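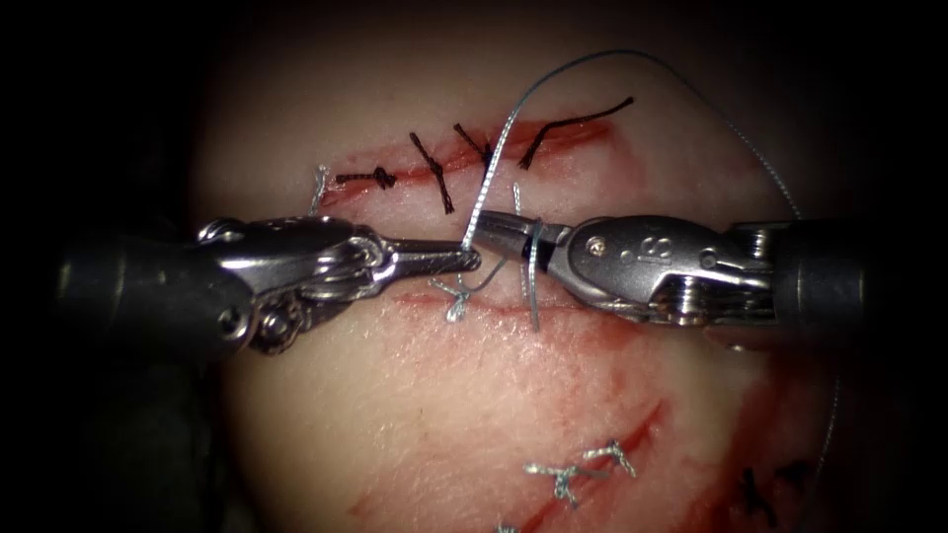

Slide 1: two instruments and a suture over a tissue pad

Speaker notes: Ordering printed drinkware for events
Rimbridge buyers' session, August 17, 2026

Start with the order form, because most of the room has one open already. Ask who has reordered the same item more than once. Wait for hands.

Slide 2. The job we had in February. 2,000 bottles for the Rimbridge trade day, one-color logo, one side. We had samples from two suppliers, Aleo and Risar. Both held up in the dishwasher. Aleo's lid was stiffer to open. Risar's print area was wider, and our logo is wide, so we went with Risar.

Slide 3. Artwork. Send a vector file. If all you have is a picture copied from the website, ask your designer for the original before you ask for a quote. Our first proof came back with the tilde missing from Bañez, the name of our partner on the order. It was small and two of us had approved it by the time a third person looked. Read every letter on the proof out loud. Check accents and web addresses twice.

Slide 4. Color. The proof on your screen will not match the print on a bottle. Dark blue on a black bottle nearly disappears. Ask for one printed sample if the supplier offers it, and pay the fee. White ink on a dark bottle was the easiest to read from across a table.

Slide 5. Quantity. The price break was at 1,000. We needed more than that anyway, so it did not change our order. We had 127 left over at the end. They went to new hires and the front desk. Do not print the year on the bottle if you expect leftovers.

(Pass the sample bottles around now. Get them back before the break.)

Slide 6. Delivery. Ask for the ship date and the arrival date separately. Give the supplier a phone number for the person at the loading dock, and tell that person how many cartons to expect. Open a carton from the bottom of the stack as well as the top.

Slide 7. Questions. If someone asks about mugs: we have not ordered any, so refer them to the handout. The sign-up sheet for the next group order is by the door.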